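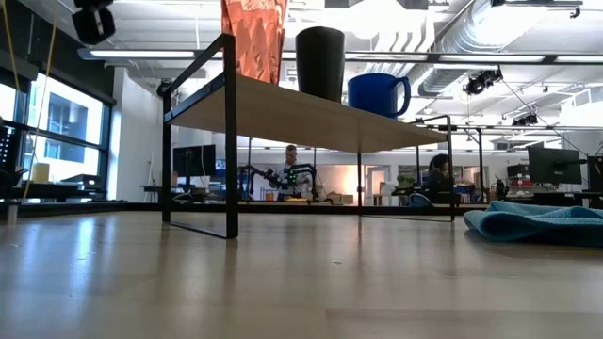
A blue pitcher and a tall black cup on the shelf.

Help Wanted: Part-Time Host for the Karnville Community Supper

Posted 04/11/2018

The Karnville Community Supper is looking for a friendly, steady person to join us as a part-time host. If you like feeding people, don't mind a noisy room, and can remember who takes their coffee black, please keep reading - we would love to meet you.

We serve a hot supper three evenings a week in the old Wulovik Hall on Jibrin Street, just past the feed store. Anyone can come and eat, and everyone pays what they can, even when that is nothing at all. Last year we had 469 neighbors through the door, and quite a few of them have become regulars who will have strong opinions about your meatloaf. Many live alone, and for them the talk matters as much as the plate, so we have always kept one paid host whose main job is to make people feel at home.

Our last host moved to the coast to be near her grandchildren (we miss her terribly, and her rhubarb pie too), and the kitchen crew has been taking turns out front in the meantime. They are good sports, but they would dearly like to get back to their stoves!

What you would be doing

Setting the tables before supper and filling the water pitchers
Greeting guests at the door and helping newcomers find a seat
Carrying plates for anyone who has trouble with the line
Keeping the sign-in book and the donation box
Wiping down, stacking chairs and locking up with the cook

Who we are hoping for

You don't need restaurant experience, though it won't hurt. You should be at least 18, able to lift 50 pounds (the potato sacks, mostly) and comfortable on your feet for a whole evening. A little Spanish would be a real help. We will pay for your food handler's card if you don't have one yet, and we'll give you the time to get it.

Hours and pay

The job is 15 hours a week, from four o'clock until nine on each supper night. Pay is $900 a month, and supper is included on the nights you work. We close for two weeks in July while the hall floor is refinished, and you will be paid for those weeks just the same.

How to apply

Send a letter telling us a bit about yourself, with the names of two people who know you well, to Birdie Castellanos, Karnville Community Supper, 327 Jibrin Street. A typed resume is fine and so is a handwritten page - Birdie reads every one of them and will call you back either way. You are also welcome to come by for supper first and see whether you like us. Ask for Birdie at the kitchen window, and come hungry.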